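Search this site Search

Baskets on the Wall

By Aranka Antal

My grandmother kept her fruit in a wire basket that hung from a nail beside the pantry door, and for most of my childhood I assumed everyone did. It was the first thing you passed coming in from the yard, so you took a plum without thinking and ate it on the stairs. When she moved into a smaller place the basket went up before the curtains did. I have been fond of hanging baskets ever since, and I have spent a good part of this November talking to people who feel the same way.

One of them is Folasade Bako, who has sold housewares in the town of Vultomura long enough to have watched them go out of style and come back again. She remembers a spring when she couldn't give wire baskets away, and marked down a whole shelf of them. Last year she sold 200. Her customers, she tells me, come in wanting their counters back. They have the toaster and the coffee maker and the mail, and then a big bowl of fruit in the middle of it all, and they would like to be able to roll out a pie crust again before the holidays.

She likes white mesh for pale walls, where it nearly disappears, and black for a spot where you want the eye to land. I had always thought you had to pick one and stick with it, but she waved that off (with a basket in each hand, as it happened). A black one on a rail and a white one around the corner on the side wall can get along very nicely, especially where the wall itself is doing something cheerful. Picket fences, spotted mushrooms, a pink scalloped awning along the top - a playful print like that can take a bit of plain wire, and the gray marble pattern underfoot keeps everything from floating off into the clouds.
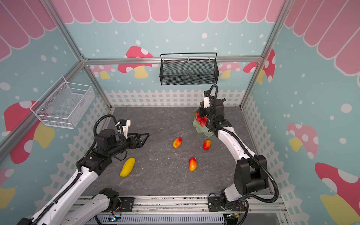
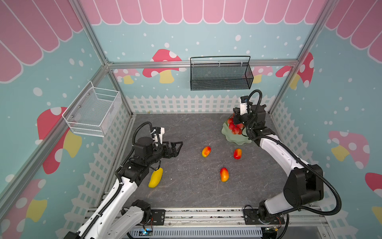
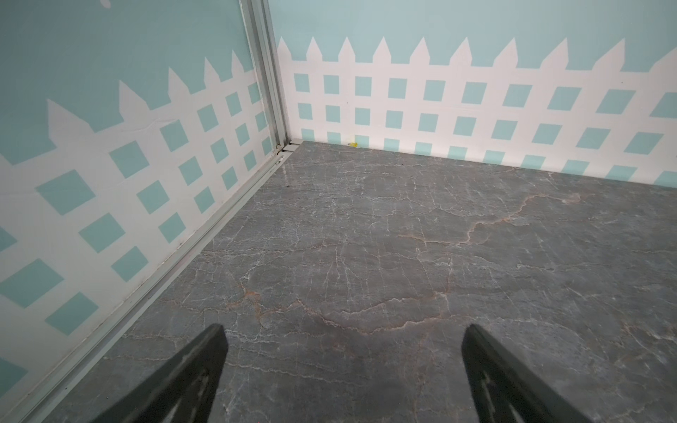
Pale aqua walls, a picket fence and a gray marble-patterned floor.

What Goes in Them

Octavio Garrido grew up over a fruit stand and has opinions about this, which he shared with me over a very long pot of coffee. Bananas go on top or they go somewhere else. Apples can sit at the bottom because they don't mind company, though he looks them over every couple of days and eats the bruised one first. Lemons he keeps apart, in a little basket by the stove, mainly so he can find them with one hand while he stirs with the other.

He is firm about height, too. A basket should hang where the shortest person in the house can see into it, and in his kitchen that is his granddaughter, so everything is lower than a visitor expects. I bumped my hip on the pears twice.

As for cleaning, Folasade takes hers down at the end of the month, gives the mesh a scrub with an old toothbrush and dish soap, and stands it on a towel by the window until morning. I have started doing the same with mine, a dented thing I paid too much for at a flea market, and it has gone back up beside the pantry door with six plums in it - four, by the time I sat down to write this.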